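From: Wiremu Donnelly
To: Pryor Hall clothes swap list
Date: March 27, 2019
Subject: Re: [swap] Folding the T-shirts before the next one

Clunon wrote:

> Thanks for taking on the T-shirts. We have 6 crates of them
> in the back store and most are just as they came off the
> rails in December. My worry is that the folding was done
> differently by everyone last time, so the piles slid over
> and people had to pull things out to see what they were.
> Could you write down how you do it, so we all do the same?
> Also, do we still want the sizes on the front? And is it
> worth ironing any of them? I said no to the Alance lot when
> they asked but I may have been wrong.
>
> Clunon

Hello all,

Replies to Clunon's points first, then the folding.

Ironing: no. We did 2 crates for the winter swap and you could not tell them from the rest by lunchtime. If something is so creased that it won't lie down, put it on a hanger and it can go on the rail with the shirts.

Sizes: yes, but on the crate and not on each shirt. The paper slips fell out last time and I was still finding them under the stage in January. One crate, one size, written on the short end where you can read it when they are stacked. Anything with the label cut out goes in the crate marked "try it".

Now the folding. I have kept it to the way I do it at home, which suits adult shirts up to a large. Very big ones need an extra turn and children's ones need one fewer.

1. Cover the table

Use a plain cloth with a bit of weight to it. I use a teal-blue one. Thin sheets ride up every time you drag a sleeve across. Pull it fairly tight over the side and don't bother about fold lines in the cloth itself, they make no difference. The trestles at Pryor have rough tops that snag jersey, so please don't skip the cloth there.

2. Lay the shirt down and bring one side over

Put the shirt down lengthways, so the long way of it runs left to right in front of you. I find this easier on the back than having it pointing away, as you are not leaning over to reach the collar. Fold one side over onto the other and get the hem fairly straight. The middle will bunch where the layers overlap. Leave that until the hem is right — if you start smoothing in the middle you only push the creases out to the ends. With a printed shirt you will have bits of the print showing at odd places by now, as on the pink one.
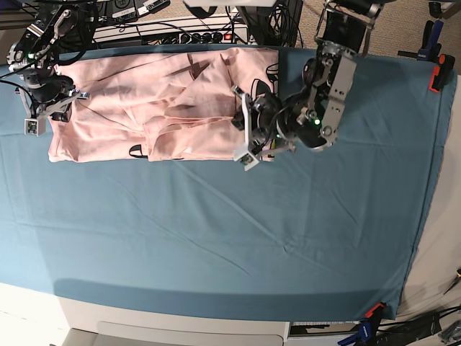
3. Fold to a block

Tuck the sleeve in if it is sticking out, then fold the length down until you have something close to a rectangle. Crate width is what matters. Ours are the Pondier ones, and a medium folded this way sits side by side with another without overlapping. If you have a different make of crate at home, fold one shirt and try it before you do the whole lot.

Keep the print on the outside. People at the swap look for the picture long before they look at the size, and a shirt folded plain side out stays in the crate all day. You don't need the whole design. On the pink shirt you get "re" in big black letters, the cartoon hand and the stripy shape over it, and that is plenty for someone flicking through.
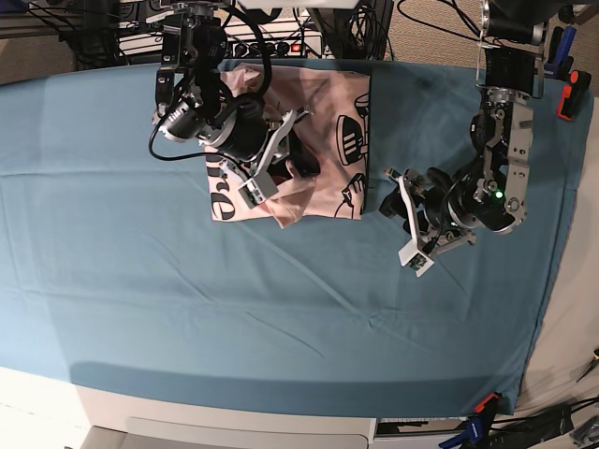
Check the corners before you put it in the pile. A loose flap at the bottom corner is the usual fault, and it is what made the December piles lean. Lift the corner, pull the under layer flat, put it back. One good straight edge is enough, and that edge should face up in the crate, with the shirts standing on end like files in a drawer. Please don't stack them flat. Somebody always wants the one at the bottom.

4. Filling the crates

Stop when you can still get a hand down the side. Light colours and dark colours can go together, but keep anything with glitter or a rubbery print away from the rest — it sticks if the store gets warm. Stained or holed shirts go in the rag sack. Don't fold them first.

Two things I need from the list. We are short of covers for the trestles, so if you have an old plain curtain or a flat sheet in a heavy cotton, could you bring it along on the setting-up evening? I need 5. And can whoever borrowed the fat marker pens from the tea cupboard put them back, as the thin ones don't show up on the crates.

I can have the first crates done at my house if someone with a car can drop them off. Evenings are best, after 6.

Wiremu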